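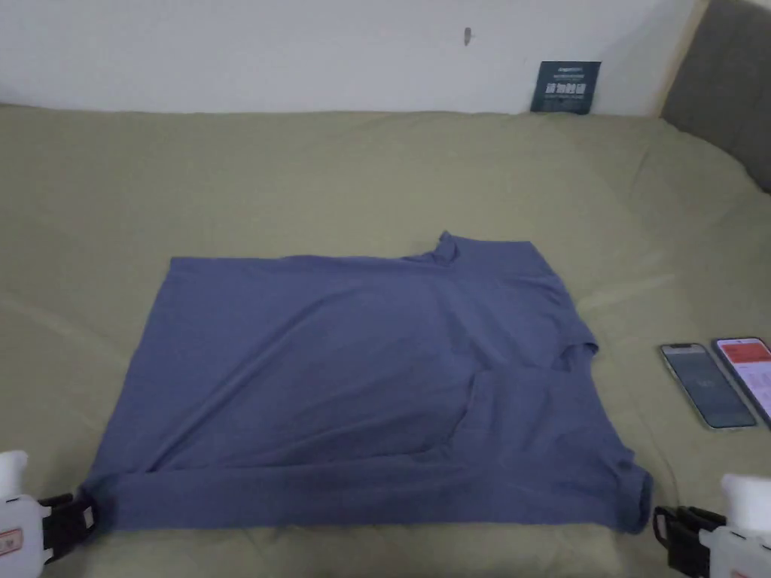 Figure 3. Cotton T-shirt laid out on a bed.

4.2 Wear counts and time between washes

The diary part of the study ran from May until the 20th November cut-off. 36 households in the Rawashdeh district kept a sheet by the washing machine and wrote down each garment as it went in: type, main fiber, days worn since last wash, and one reason from a short list (smell, stain, habit, other). Total entries after cleaning, 1,630. Entries with no wear count were dropped. Entries with two reasons ticked were kept and the first one used, which is a rough fix but the second tick was mostly "habit" anyway.

T-shirts first, as they make up the largest group. Most were washed after a single wear. This held across all age groups and did not change much with the weather, which suprised us, as we had expected longer gaps once the evenings cooled. Knitwear did show the pattern we expected. So did jeans, but with a very wide spread; a few people wash jeans after every wear and a few seem to hardly wash them at all, and an average of the two groups says little. We report medians in Table 5 for that reason.

The reason column is more useful than the counts. For T-shirts "habit" came out ahead of "smell," and "stain" was a distant third. When Amrani and Badawi went back for the follow-up talks, several people said that a shirt worn once has nowhere to go. It isn't clean enough for the drawer. It isn't dirty enough to feel right in the hamper. A chair, a door hook, the end of the bed, all came up. Homes with a fixed spot for once-worn clothes had longer gaps between washes, in both the cotton and the mixed fiber groups. We did not ask about this spot in the first round of the diary and should have. It was added to the sheet part way through, so the comparison rests on the later entries only.

Limits here. People who agree to keep a laundry diary are probably not typical. Writing things down may change what they do, and two households told Metwally outright that they had started washing less once they saw their own sheet. We left both in. Taking them out does not change the order of the reasons.

4.3 Load size and settings

Load size was harder. The diary asked for "full," "half" or "less than half," and the three words clearly meant different things in different homes. Bouazza tried to tie them to weight using a hanging scale in a handful of homes, but the readings for "full" overlapped so much with "half" that we gave up on any weight-based estimate. Settings were easier. Spin speed was written down in nearly all entries, and two speeds cover most of them, 400 and 1,000 turns per minute. The low speed was used mainly for knitwear and anything the owner called delicate. The high speed was used for nearly everything else, cotton T-shirts included.

Temperature: cold washes were less common than in the earlier Drevedum survey, but that survey asked people what they usually do, and ours asked what they had just done. The two questions are not the same and we would be careful about reading any trend into it. Same goes for detergent. Dose was recorded in caps, scoops or "a bit," and caps differ by product. Not used further.

Drying was nearly all on a line or rack. Only a few homes owned a dryer. Shape change after drying was mentioned in the comments box often enough to be worth a note: neck openings going slack, side seams twisting toward the front, hems curling. These comments were almost all about cotton jersey. We have no measurements for it. A follow-up with marked garments is planned with the Plerko group, using the same sheet and a fixed set of shirts handed out new.

4.4 What this means for lifetime estimates

Models of garment life usually take a fixed number of wears per wash for each type, then divide. The Zimasex model is the one most often reused. Our entries suggest the fixed number is too high for T-shirts and too blunt for jeans. Tazi reran the model with the diary medians in place of the defaults, everything else left alone. The use phase takes a larger share of water for T-shirts under the new values, and the order of garment types changes in one place (see Table 6). Energy moves less, as it depends more on temperature then on number of loads.

Whether the values hold outside one district is open. Winter is missing entirely. Children's clothing was recorded but is handled separately in Section 5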